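Visit notes: the hand-held gripper stations at Pleltstead
Filed 30 April 2022

The Pleltstead site is a former joinery works, and the visit was limited to the hall where manipulation tasks are recorded with hand-held grippers. Our group was interested in upkeep: how a station is set up, what wears, and who decides that a pair of grippers has to come off. Abílio Moreira led the tour and kept to the maintenance sheets.

Station setup

Each station is built up from a plain white table between two aluminum rails. Station numbers are taped on the floor in black. The marker plates on the grippers are triangular and carry small black dots, and the tracking software fits the pose of the tool to that pattern. A plate that has been bumped gets checked against a reference before the pair goes back out. The tolerance on site is 3 mm at the fingertip.

At station 5 the bins were set along the far side of the table, in front of a wooden board, with chopsticks, a spoon and knives sorted into them. The operator holds one gripper in each hand with the fingers facing inward, and the cables leave from the back of each body. Cable strain is the most common fault. The first thing logged on any intermittent dropout is the bend where the cable enters the housing.
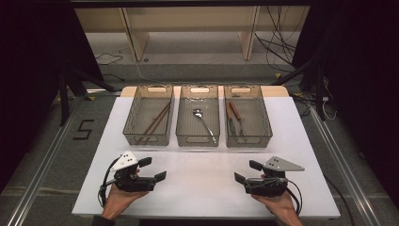

Marta Hnatiuk asked whether the plates should be recalibrated on a fixed interval or only after a knock. In her own shop a fixed interval had hidden slow drift, and she would sooner see a short check at the start of every shift, with the residual written down each time.

Moreira's answer was that Pleltstead does both. The short check is done with the gripper in a Biston cradle, and the full calibration comes every 48 operating hours. The log he showed had 339 entries, most of them short checks with no action taken.

Linkage and finger pads

The finger linkage gets more attention than anything else on the tool. The rings at the pivots are brass-colored and easy to inspect without taking the arms off. A technician looks for play by closing the fingers on a straight dowel and rocking it gently. If the pads meet the wood unevenly, the pivots are examined before the pads are blamed.

Pads are black and are bought in from Semeniuk. An edge that has started to fray is noted, and the pad stays in service until the inner face is affected. Replacement takes around 20 minutes with both arms left in place — longer if a screw has been overtightened. Thin wooden parts are used for the grip test because a slip shows up quickly on them.

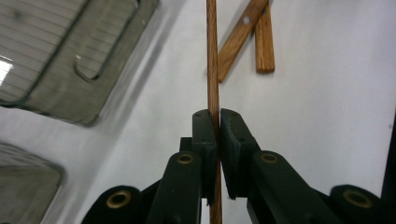 Spares and records

Spares are kept in a cabinet outside the hall. The stock list on the door gave 246 items, including pads, pivot rings, plates and cable sets. Skosodent supplies the cable sets, and the lead time is long enough that Pleltstead reorders when the second-to-last set is opened.

Every gripper has its own sheet, and left and right units are logged separately. We asked for a blank copy of the sheet and the shift check procedure. Both are due to be sent in May, together with the torque values for the pad screws.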